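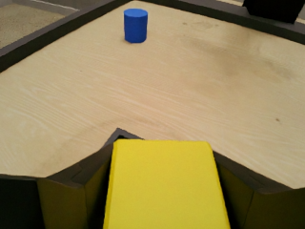 Pralenel Matte Table Oil
Clear finish for indoor wooden tabletops, desks and bench tops

Availability: in stock
Container: metal can with screw cap
Sold by: Lultham Surface Supply

Overview

Pralenel is a clear, low-sheen oil for bare or previously oiled wood. It soaks into the surface and cures inside the grain, leaving no film to chip or peel. Pale woods keep most of their color. Expect a slight warming in the first weeks, after which the tone is stable.

The oil is made for horizontal surfaces that are wiped often and carry light loads. It is not a floor finish and should not be used outdoors, on cutting boards, or over varnish, lacquer or paint. Laminate and other sealed surfaces will not absorb it.

Specifications

Type: penetrating oil, air curing
Sheen: matte
Color: clear, faint amber in the can
Coats: two on hardwood, three on softwood
Time between coats: 10 hours
Light use after final coat: next day
Full cure: 9 days
Surface temperature limit after full cure: 70 °C
Cleanup: mineral spirits
Shelf life: see base of can

Surface preparation

Remove wax, polish and grease. Sand with the grain, finishing with a fine grit. Very fine abrasives close the grain and reduce uptake, so stop before the surface feels polished. Vacuum the dust, then wipe with a dry cloth. Do not use a damp cloth directly before oiling.

Knots and dense figure absorb less oil than the wood next to them. Apply the same amount across the whole top and wipe off what remains on the knots. Adding more oil there causes sticky spots.
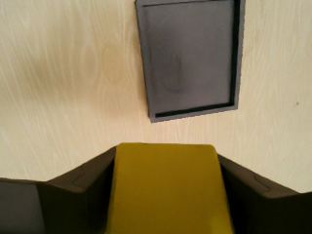
Pale tabletop with fine grain and an oval knot; dark gray tray on top, yellow block between two dark gripper fingers.

Application

Stir the can slowly until no sediment is left on the bottom. Do not shake. Spread a thin coat with a lint-free cloth or short-pile roller, working in strips along the grain. Wait until the surface turns uneven in sheen, then wipe off all the excess with a clean cloth. Missed oil dries tacky and has to be sanded back.

Coat the underside of loose tops as well. A top sealed on one face takes up moisture unevenly and may cup. One coat is enough on the underside.

Lay used cloths flat outdoors to dry, or soak them in water and store them in a closed metal container. Oily cloths left in a pile can heat up and catch fire.

Care

Wipe with a damp cloth and dry at once. Mild dish soap is acceptable. Ammonia, bleach and scouring powder dull the finish. Heavy items should be lifted, as dragging them leaves burnished tracks that show against a matte surface. Felt or cork feet help.

Worn areas can be re-oiled without stripping the whole top. Clean, sand lightly, apply one thin coat and blend the edges with a dry cloth.

Test notes

Emiliano Miranda of the Lultham workshop ran the wear test on a set of pale bench tops. After over 70 wipe cycles with soap solution, sheen readings stayed within the matte range. Water rings left overnight were removed with a single spot coat. Red wine left a faint stain on end grain only.

Related items

Grondon Wood Cleaner, for removing wax before the first coat
Sotomayor Short-Pile Roller, fits standard handles
Sotomayor Lint-Free Cloths, pack of 10

Technical questions: Markos Kalogeropoulos, product support. Please have the batch code from the base of the can ready.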